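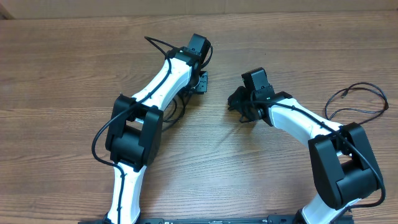 Reading time: 5 minutes

Storngate Relay

The Storngate Relay is a team running race held every autumn between the harbour town of Storngate and the inland village of Canum. It is run in four legs on a mixture of pavement, farm track and open moorland, and each team is made up of four runners. The race takes place in October, normally after the grazing on the upper moor has ended for the year. A shorter race for children, the Junior Relay, is held in Storngate on the same morning.

The event is organised by Storngate Harriers, a running club based in the town. It is entered mainly by clubs, but works teams, school staff and groups of friends may also take part.

History

The relay grew out of a winter training run in which club members carried a parcel from the harbour office to the post office at Canum. The parcel was passed from one runner to the next at the gates along the old drove road, and the position of the gates decided where each leg began and ended. When the run became an open race, the parcel was replaced by a short canvas bag worn across the chest. The bag is still used in place of a baton.

Early races were run from Canum down to the sea. The direction was reversed after a dispute about car parking on the quay, where fishing crews needed the space at the time the first teams were due to finish. Runners now start at the harbour and climb for most of the first three legs. The change made the race slower, and records set in the original direction are listed separately by the club.

The race was cancelled once because of flooding at the ford on the second leg. A footbridge was later put in a short way upstream, and the course was moved to use it. Some teams continued to call this section "the ford", and the name appears on the printed race map although runners no longer enter the water.

Course

The first leg begins beside the old weighbridge on Storngate quay. It follows the sea wall, crosses the coast road and climbs through the streets above the harbour to a changeover in the recreation ground. This is the only leg run entirely on a hard surface, and many teams give it to their least experienced hill runner.

The second leg leaves the town by the drove road. It is the longest of the four and has the most uneven ground, with several stretches of loose stone between walls. The footbridge is narrow, and overtaking on it is not allowed. The leg ends at a sheepfold.

The third leg is the shortest but the steepest. It crosses the open moor to the cairn on Hallow Rigg, which at 551 metres is the highest point of the course. There is no continuous path on the upper part. Flags are placed at intervals, but runners may choose their own line between them provided they pass the two checkpoints. In mist the organisers use a lower route that misses the cairn by following the boundary wall.

The fourth leg is downhill for nearly its whole length. It drops from the moor by a grass track, joins a lane at the first farm and finishes on the green at Canum. The final bend, by the chapel, is sharp and often muddy - straw bales are set against the wall on the outside of it.

Rules

Each runner may complete only one leg. The bag must be handed over inside the marked changeover area, and both runners must have a hand on it at the same moment. A team whose bag is dropped outside the area receives a time penalty but is not disqualified.

All runners on the second and third legs must carry a waterproof jacket, a whistle and a map of the course. Kit is checked before the start and again, for a sample of runners, at the finish. Dogs are not permitted on any leg, as sheep remain on the lower pastures.

Teams are placed in one of the following classes: open, women, mixed, veteran and non-club. A mixed team must have at least two women. In the veteran class the lower age limit is 40 for all four runners on the day of the race.

If the leading team reaches the sheepfold more than 30 minutes before a slower team, the third-leg runner of the slower team may be sent off without waiting for the bag. This is known as a cold start. The team's time is then worked out by adding the separate leg times together. Teams given a cold start keep their place in the results but cannot win a prize.

Entry and timing

The number of teams is limited to 66. The limit was set by agreement with the landowners on Hallow Rigg and has not been raised, although the race is often full within a day of entries opening. Clubs that finished in the previous year are given first refusal on one place each, and the remaining places are drawn by lot.

Times were taken by hand until the club adopted the Astaso system, in which a small tag is sewn into the strap of each bag. The tag is read at the start, at the three changeovers and at the finish. Marshals still keep a written list at the cairn, where there is no reader.

Junior Relay

The Junior Relay is run on closed paths in the recreation ground at Storngate and is open to children from school years 3 to 8. Teams have three runners, each of whom completes one lap. The younger age group runs a shorter lap that leaves out the bank behind the bowling green. There is no limit on the number of school teams, but each school must provide one adult to act as a marshal.

The junior race finishes before the main race starts. Spectators at the first changeover are therefore often families who have stayed on from it, and crowds of 2,000 have been reported there in fine weather.

Land and wildlife

Part of the third leg crosses ground used by wintering birds. Under the agreement with the landowners, no vehicles are taken above the sheepfold, flags are carried up and brought down on foot, and practice runs on the upper moor are discouraged in the week before the race. A share of the entry money goes towards repairing the drove road walls and clearing blocked drains beside the track.

Link with Sầm

The club has an informal link with the Sầm Hill Race, another four-leg relay run in the autumn. The two events exchange a bag each year, and the visiting bag is carried by the home club's second team. Results from the two races are not compared, as the courses differ in length and climb.

See also

Cross-country running
Fell running
Relay race

This page was last edited on November 1, 2018.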